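Hindow Dance Notes
Posted in July

A thread on Gustel, the step dance show that has been touring since spring and reached the Dukeo theatre in Bodin last night. I went on my own ticket. Long one, sorry.
41 likes · 6 comments

Gustel is named after the dance at the centre of it. A gustel is a dance for pairs in hard shoes, done on boards, in a slow three that doubles up near the end. It comes from the hill farms above Hindow. The show tells the story of the dance from the barns to the dance halls to the competition stage, and then more or less up to now.
33 likes · 2 comments

The evening runs for two hours with an interval. Live band at the back of the stage on a low platform: fiddle, melodeon, double bass, a small drum, and a piano that gets wheeled on after the interval. No recorded music at all, which I was glad of. Footwork over a backing track always sounds slightly late to me.
28 likes

It opens with one dancer and no music. She walks on in her stockings, sits down, puts her shoes on and does up the laces. Then she stands up and taps out the basic step very quietly, heel, toe, heel, and the fiddle picks up the rhythm from her. A good way to start. It also teaches the step to anybody who has never seen it.
52 likes · 3 comments

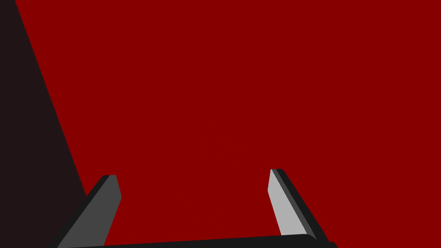

Dark red, nearly edge to edge.

The first long section is the barn. In the old days the gustel was danced at the end of shearing, on doors taken off their hinges and laid flat on the ground. A door gives a hollow sound and the dancers in the show use four of them. They lift them, carry them, lay them down and dance on them, and the changes between figures are done by moving the doors.
37 likes · 1 comment

My grandmother used to talk about dancing on a door. She said you learned small steps that way, as there was no room for big ones. The choreography gets this right. The feet stay under the hips, the arms hang, and all the interest is below the knee. I have seen modern versions with kicks up to the shoulder and it is a different dance.
64 likes · 9 comments

The melodeon comes in at the second tune and changes the feel completely. Up to that point it is fiddle only and quite loose. The melodeon squares it off. The programme says this is what happened when the instrument reached Hindow with the quarrymen: the tunes got straighter, the dancers got louder and the slow three started to get faster.
22 likes

I would argue with the programme a little on this. My understanding is that the tempo had already gone up by then, and that iron tips on the shoes had as much to do with it as the melodeon did. But it is one line in a programme and the music made its case well enough.
19 likes · 7 comments

Then the dance halls. The costumes go from brown wool to dark jackets and full skirts, the doors are stacked at the side, and the band gets bigger in sound. This is where the gustel picks up bits of polka and quickstep. Pairs start holding each other round the waist instead of by the wrist. The wrist hold is much harder to dance well and I could see why people gave it up.
31 likes · 2 comments

There is a very good number here where two couples dance the same tune at the same time, one pair the old way and one pair the new way. They start side by side and slowly swap places. By the end you cannot help looking at their hands. It got the biggest applause of the first half.
45 likes

Interval. Queue for the bar was long and the ices ran out. The Dukeo has put in new seats in the stalls and they are better than the old ones, though the rows are still tight if you are tall. Programme was fair value, with proper notes on the tunes and where each was collected.
16 likes · 4 comments

Second half starts with the competition years. I thought this part might be dull and it was the best of the evening. Numbers pinned on backs, a judge at a table, everyone in the same stiff collar. The dancing is very fast and very exact and there is no joy in it for a while, and that is deliberate. The drum plays dead straight underneath.
39 likes · 3 comments

I competed as a child. I wore number 69 one year at the Bodin meeting and came nowhere. What I remember is the waiting, standing in a corridor in shoes you were not allowed to make a noise in. The show has a short scene of just this, a line of dancers standing still and trying not to tap. People round me laughed and so did I.
88 likes · 14 comments
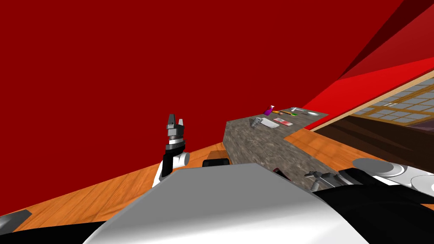
Red wall, orange wooden floor, grey counter with a row of household items on top.

After the competitions comes the gap. For a long stretch the gustel was hardly danced at all outside Hindow. The show deals with it by clearing the stage and giving the band a slow air, and for several minutes there is no dancing. A few people near me started whispering. I liked it. The piano carries the tune and the fiddle only joins at the end.
34 likes · 5 comments

The tune is one I know as The Low Gate, but the programme has it under another title. If anyone in the Bodin sessions plays it by some third name I would like to hear from you. It is in D, with a C natural in the second part that some players leave out.
21 likes · 11 comments

Then the revival, which most of us reading this lived through in one form or another. Evening classes, weekend schools, people copying steps from scratchy tapes. The dancers come on in ordinary clothes and trainers and get it wrong, which must be difficult to do when you are that good. One of them keeps turning the wrong way and the others turn her round.
42 likes · 2 comments

The last section is newly made work. The basic step is still the basic step but the timing is pulled about, and there are other things in there from other places: some flamenco in the arms, some tap, and a passage of clapping that I could not place. I know opinion is split on this sort of thing. My own view is that the gustel took in the polka and survived.
57 likes · 18 comments

What did not work for me: the narration. A recorded voice comes in between sections and tells you what you are going to see. It could go. The dancing is clear enough and the voice talks over the ends of two of the tunes. The microphones on the floor were also too high in the first half and the taps came across as clicks. It was sorted after the interval.
36 likes · 6 comments

I would also have liked more old men. The dance was kept going by old men in kitchens and the company is all young. There is one older dancer who does a short solo late on, hardly lifting his feet, and the place went completely quiet for him. Give him another ten minutes.
73 likes · 8 comments

The finish is all the dancers back on the doors, with the whole band, at full speed. You get the doubling up at the end of the tune three times through. It is loud. The floor of the circle was shaking slightly. Then they stop on the beat, take their shoes off and walk off in their stockings, and the bows are done barefoot or near enough.
48 likes · 1 comment

Practical things, as people always ask. The cheapest seats are 20 pounds and they are up at the back of the circle. I would pick those over the front stalls for this show. From the front stalls the stage is above your eye line and you lose the feet, and the feet are what you have come for.
29 likes · 3 comments

It is suitable for children. There is no strong language and nothing frightening, though the slow air will test a small one. Some had brought theirs in hard shoes and there was a fair bit of tapping in the foyer afterwards.
25 likes

The company says roughly 3000 people have seen it on this tour so far. The Bodin house looked nearly full from where I was sitting, with some gaps at the sides. It goes on to Hindow next, in the market hall, and I think it will go down well there. They will also be a harder crowd. Everybody's uncle has a version.
40 likes · 5 comments

If you want to try the dance itself, there is a beginners' class at the Dukeo studio on the morning after the last show, taken by two of the company. Any shoe with a hard sole will do. Leave the iron tips at home, they mark the floor – the notice on the door is very firm on this.
38 likes · 10 comments

A few replies to questions. Yes, the band is selling a recording in the foyer. No, it does not have the slow air on it. Yes, the doors are real doors. One of them still has its letterbox.
61 likes · 4 comments

And for the person asking about the wrist hold: right hand over left, thumbs outside. Practise it walking first.
27 likes · 2 comments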